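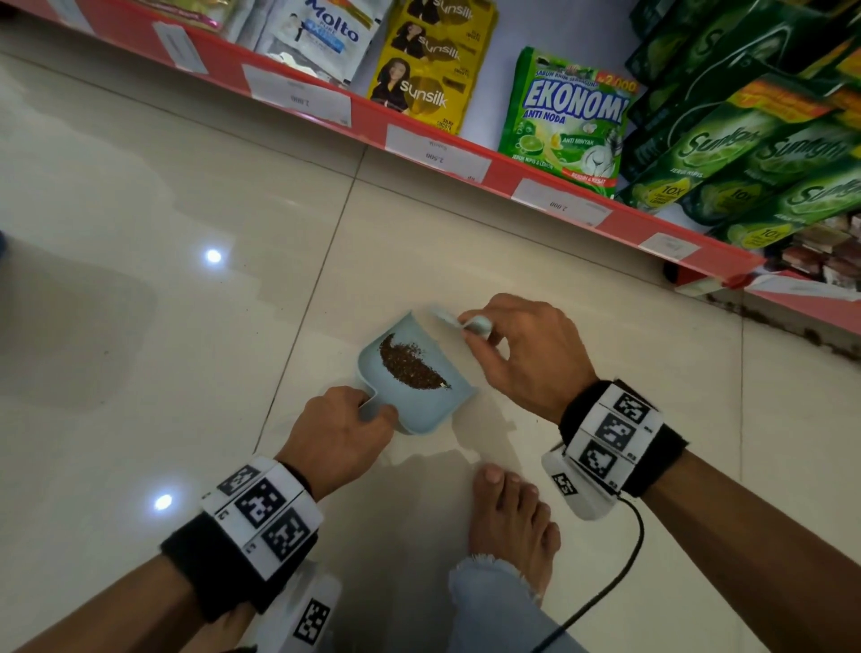
Chores by the Hundred

A dustpan is a hard object for a machine. It has to sit flat against the floor while the other hand works toward it, and then it has to come up level. Stumano, a company that collects human demonstrations for robot training, has made sweeping one of the 25 household and shop tasks in its current set, Jiredance.

The target is 2,000 usable episodes, with sweeping allotted 100 of them. Many are recorded in working premises, small shops included, where the tiles are glossy and the stock hangs low over the work. Thygesen, the software group in Wustthorpe that trains on the data, asked for this. Its earlier model had learned from 300 episodes shot on a matte gray test floor, and it lost track of the pan's lip whenever a ceiling light reflected near it.

The wearer has a band on each wrist, with a white housing printed in square black-and-white markers. A head camera reads the markers and recovers the position and angle of each wrist. Fingers are handled separately, from the image alone, and this is the weaker half of the method. A small brush pinched near its head hides most of the fingertips that matter.

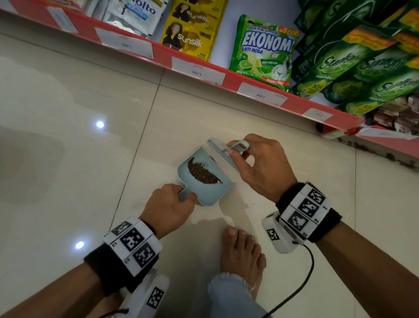
Grip is left to the wearer. Stumano's first instructions specified a hold on the handle, and the resulting episodes were so alike that the model failed on any pan turned the other way. The present sheet gives only a start condition and an end condition — debris on the floor, debris in the pan — and leaves the rest open.

Episodes are rejected if the markers on either wrist are out of view for too long. Spills are kept and tagged. Thygesen trains on those as well, at a lower weight, and expects to report results on the sweeping task in January.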